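Household Organisation and Care, Unit 9
Handout: Small-parts storage and the work surface
Tutor: Lorraine Kerslake

Bring this handout to the practical on Tue 28 January. Read the section on surfaces beforehand and come with a cloth of your own.

Compartment trays

A compartment tray is a shallow box with fixed or removable dividers. People use them for buttons, beads, screws, fuses, sewing machine feet and the odds and ends that otherwise live in a kitchen drawer. The cell size decides what the tray is good for. Small square cells suit items you pick up one at a time. Long cells suit pens, drill bits and cutlery. If you need tweezers to get something out, the cell is too small for it.

Trays come in clear and solid colours. Clear ones can be checked from the side. Solid white or cream ones hide the contents from the side but show up dark items well from above, and they show grime sooner as well.

Clearing before filling

Take everything off the part of the table you will be working on, wipe it, then put back only what the job needs. Anything flat and breakable, such as a glass lid, goes down flat and well in from the edge. Don't lean it against the tray. Keep the cloth within reach at the front. 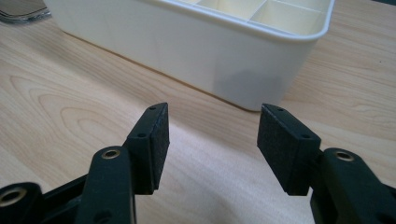
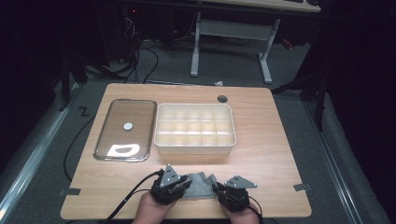

Wipe an empty tray before anything goes in it. Dust collects in the corners of the cells, and a folded cloth won't reach them. Use a corner of the cloth over a fingertip, or a cotton bud for the smallest cells. Warm water with a drop of detergent is enough for plastic. Avoid scourers, which leave a dull grey mark that can't be got out again.

For glass, use a damp cloth and then a dry one. Work around the knob first, then out to the rim. Fibres catch where metal meets glass, so go over that join twice.

For timber tops, wring the cloth out hard and wipe along the grain. If there's a cable hole in the top, go around it and don't push crumbs in.

Sorting

Tip the items onto a tea towel so they don't roll. Group by use first and by size second. Put the things you reach for most in the row nearest you. Leave a couple of cells free for whatever turns up later. Label the outside wall, as labels inside the cells get scratched off.

Practical task

Work in pairs. You have 15 minutes to clear, wipe and fill one tray, and 2 minutes to explain your layout to the next pair. Honeylyn Villanueva will be marking with me. Past groups have done the sorting well and forgotten the lid, so leave time for it.

Spare cloths are in the Tullitz cupboard. Return them to the tub by the sink when you finish.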